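Bedroom sort-out at the Neagu house

Gallery: rooms and storage
Text by Yesenia Tovar

We had the back bedroom at Neagu for the whole of March. It is the room where everything gets put when it has no other place, and by the end of winter the bed had been out of use for a good while. Heriberto Becerra wanted it ready for his niece, who was coming to stay for 14 nights, so the job was to clear the bed, sort what was on it and find somewhere for the things that were staying.

There are no built-in cupboards. The walls have never been plastered or painted, and the landlord has said he would like them left alone until the roof has been looked at. That rules out shelves for now. Storage has to be free-standing, or hang from something, or go under the bed.

We set a budget of 4,000 for the room and the small hall outside it, and spent less than half. Most of the work was folding.

The bed 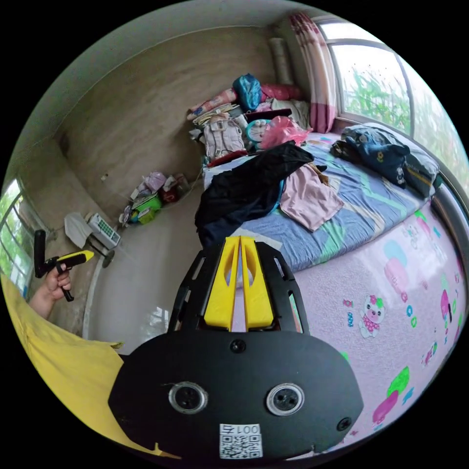

Clothes were the first thing to deal with. We made three groups: wear now, wash, and give away. Anything that could not be placed in a group within a few seconds went back to its owner to decide, and Nayeli Zavala had the longest list of those. The black jacket on the bed went into the first group and the pink garment next to it was for washing. Bags came next, and there were plenty of them, from the navy one on the pillow to the beige backpack in the pile at the far end. Every bag was emptied before it was given a place. We found two phone chargers, a bus pass and a set of keys that Heriberto had already paid to replace.

The soft toys were kept. The turquoise and white cat has gone to the head of the bed and the rest are in a box. The rolled mat stayed in its corner, where it takes up very little floor.

The bed skirt stayed too. Volkan Ekinci thought it was too young for the room, but the niece is six and had asked for it by name over the phone. It also hides what is kept underneath, and that settled the matter.

Under the bed

No picture for this part. We bought two flat boxes on wheels from Dodberg, the low type with a lid that folds in half. They hold winter bedding and the spare blanket. Measure the gap before buying. Ours was lower at one end than the other because the floor slopes, and the first pair we ordered had to go back.

Shoes went into the hall on a wire rack. It is the cheapest thing we bought and gets used the most.

Along the wall

The small items kept on the floor by the back wall were lifted, wiped and put back on a low stand from Honasia. The wall can be cold in winter, so we left a hand's width of space behind the stand. Xóchitl Villalobos uses the same stand in her kitchen and says the feet need tightening every few months.

Cloth bags

We had been saving cloth shopping bags for years without using them much. They turned out to be the best containers for this job. They fold flat when empty, they can be washed, and they hang from a hook by their handles. We used one for each kind of thing: socks, scarves, swimming things, cables. A luggage tag on the handle says what is inside.

A plain bag in a pale colour works best, as you can see at once if it needs a wash. Check the seams at the bottom corners before putting anything heavy in. Do the sorting at the side of the bed, where you can lay the bag down and get at the opening easily.
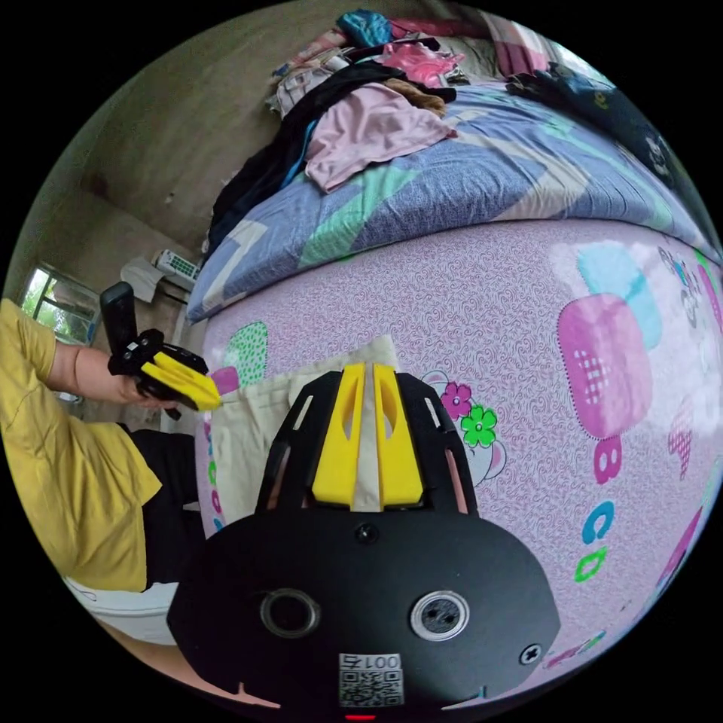

What we spent

The two boxes, the stand and the shoe rack were the main costs. Hooks and luggage tags came to 200 together. We also bought a hanging rail from Zonlow and took it back, as it leaned when there were more than a few coats on it. The refund took 30 days to arrive.

Still to do

The curtain needs a hem on one side. The window could do with a proper clean from the outside, but the plants have grown close to it and Volkan wants to cut them back first. The boxes under the bed need labels on the short end, where they can be read without pulling them out.

The hall will have its own page once the coats are sorted.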